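Susitz House, the residence hall run by the Urnthorpe Foundation, asks its incoming residents to bring very little. Snacks are the exception. "Food from home is the first thing people unpack," the hall's residence manager said in an interview on Aug 19, 2026. "It goes on the bed, and then it has to go somewhere else."

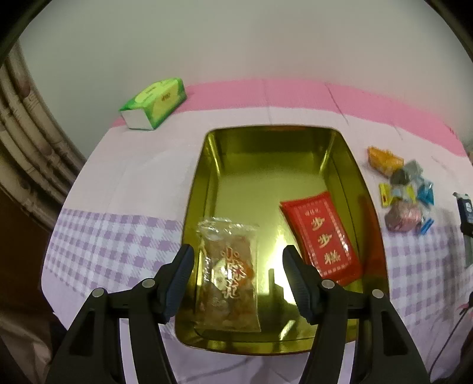 The manager recommends a shallow metal tray. Packets go in first - a "步步糕" in its red wrapper, a clear bag of something crumbly - and the small candies last. "A tray can be carried to the common room," the manager said. "A drawer cannot." The hall houses 65 residents and will review its storage guidance in October.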